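Artificial flower

An artificial flower is an imitation of a natural flowering plant made for decoration, display, costume, or study. Common materials include cloth, paper, wax, glass, and molded plastic. The trade divides its products into single stems, sprays, bunches (also called bushes), garlands, and potted arrangements. The term "permanent botanical" is used by some sellers for higher-priced goods.

History

Flowers of dyed cloth and stiffened paper were made in China and in several parts of Europe well before the industrial period. In Italy, silkworm cocoons were used as well as woven silk. French makers of the 18th and 19th centuries divided the work into separate stages, including cutting, dyeing, veining, and mounting, and much of their output was sold to hat and dress makers. Wax flowers became a common household craft in Britain and the United States during the 19th century, usually kept under a glass dome to keep off dust.

Plastic came into wide use after the Second World War. Hong Kong was a leading exporter of plastic flowers in the 1950s and 1960s. Production later moved largely to mainland China, where polyester cloth replaced plastic for most petals.

Manufacture

Cloth petals are cut from sheets of polyester or, less often, cotton or silk. The cloth is treated with a stiffener before cutting so that the edges do not fray. Several layers are cut at once with a steel die. Color is applied before cutting for even shades, or afterward by hand or airbrush where the petal changes tone toward its base. Cut petals are pressed between heated molds, which add the curve and the veins.

Leaves are made in the same way or molded in polyethylene. Stems consist of steel wire covered with extruded or molded plastic. In cheaper goods the stem and its branches are molded in one piece, and each blossom is pushed onto a peg at the branch tip and can be pulled off again.

Forms and classification

Bunches are graded by spread, number of heads, and size of head. The Sugiyama scale, a sorting system drawn up by the wholesale buyer Tsutomu Sasaki, sets 8 grades, the lowest for a single head and the highest for dense filler. 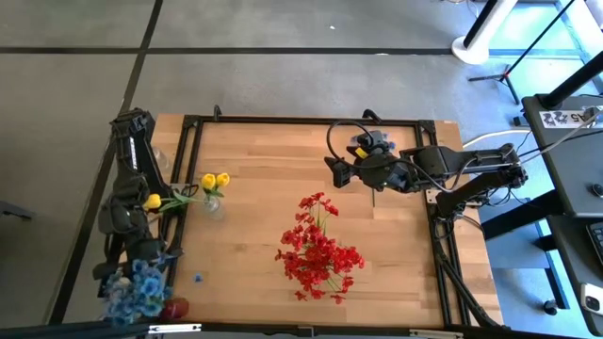 Filler bunches are sold to take up space between larger heads and are rarely used as the main element of an arrangement. They are judged mainly on coverage, meaning the share of the outline that is closed when the bunch is seen from the front. A large bunch with many small red blossoms on thin green stems falls in this class, and the spread of the stems in several directions lets it cover a wide area when laid flat. Red filler is stocked mostly for winter displays and is ordered by retailers from August onward.

Care and aging

Dust is removed with a soft brush or cool air. Washing is suitable only for molded plastic and for polyester with fast dye. Sunlight is the main cause of fading. Outdoor grades contain an ultraviolet stabilizer, added to the plastic before molding or sprayed on the finished cloth.

See also

Floral wire
Millinery
Wax flower
Pressed flower craft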